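Cluvomau 2.1, 10 Sep 2024

I've been running Cluvomau for long enough now to have opinions about its error messages. The short version for people who are deciding between this and Amwood: it's good at looking, decent at planning, and has a config format that was apparently designed during an argument.

**What you get**

Cluvomau sits between your cameras and your arm. You feed it an overview stream and a wrist stream, it builds a shared model of what's on the table, and a planner turns that into motion. It doesn't talk to hardware directly. For that you need a driver layer, and the only one with proper support is Rostusard, so plan on learning two sets of vocabulary for "stop." In Cluvomau it's `halt`. In Rostusard it's `hold`, and `halt` means something more dramatic that you'll want to discover with the arm away from anything breakable.

**Setup**

The installer is fine. The calibration wizard is also fine, up to the page where it asks for the tool offset in meters and displays it back to you in millimeters. I moved a gripper tip very confidently to a place well below the tabletop, at least in simulation. The manual has a sentence on this, in the section on logging.

Extrinsics between the two cameras took me one evening. Once they're in, they stay in, which I can't say for Amwood, where a firmware update would quietly reset mine to the identity matrix and leave me wondering why every object lived inside the robot.

**Perception**

I came in expecting to be annoyed here and mostly wasn't. Single rigid objects are easy for everybody these days, so I spent most of my time on the harder stuff: small round pellets mixed with pale granules on a pale table, with a paintbrush nearby as the tool. Cluvomau has a mode called "heap" which gives up on separate instances and tracks a region with a density map. It's the right call for sweeping. The instance mode, on the same material, tried to give every pellet its own ID and then renamed them all each time the light changed.

I hand-labeled 1387 frames to check the masks. The dark pellets came through very well. The pale granules did worse, and at the thin edges of a spill the mask just sort of loses interest. You can raise the sensitivity, at which point it starts tracking the grain of the table. There's a slider. I've left it in the middle, like a coward.

The wrist view is better than I'd hoped, given that part of it is always occupied by the gripper's own finger. You draw a self-mask once and Cluvomau ignores that area from then on. Draw it generously. Mine was too tight at first and the planner spent an afternoon avoiding a collision with its own hand. 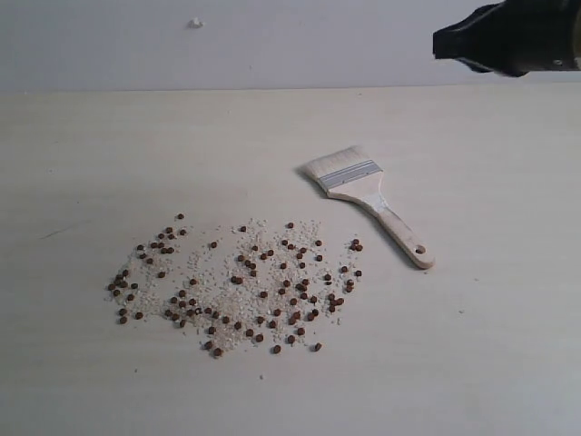
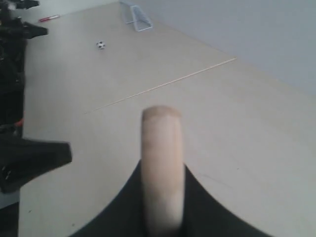
A reader of my notes on the previous version disagrees with me about heap mode: it's only good, they say, if you never need to know how much material is left. They went back to instance mode with a lower ID limit and a fixed exposure, and told me to stop blaming the software for my lamps. I tried it. The IDs did settle down. I still prefer heap for sweeping, but I've fixed the exposure and would like it noted that I was told.

**Planning**

The built-in planner is safe and slow. Install the Kırmızıgül plugin instead, which replans against the live density map and picks brush strokes that overlap a bit. Latency from new frame to new plan is almost 200 ms on my machine with both cameras at 30 Hz. That's enough for a brush. I wouldn't trust it with a ball that has started rolling, and the documentation, to its credit, doesn't ask me to.

Kırmızıgül has one bad habit. If it can't find a stroke it likes, it returns an empty plan and reports success. Put a check for that in your own code before you do anything else.

**Tooling**

The replay viewer is the best part of the package and gets one paragraph in the manual. You can scrub both streams together, pin a frame, edit a parameter, and see the new mask right there. Exports are plain files. The timeline zoom is inverted and there's no setting to change it.

**Price**

The trial lasts 14 days, two of which go to the units problem above. After that it's a yearly license per arm, with no charge for simulated ones.

I renewed mine. Amwood is still installed for its nicer logging, and I'd take a merged version of the two in October if either company is reading.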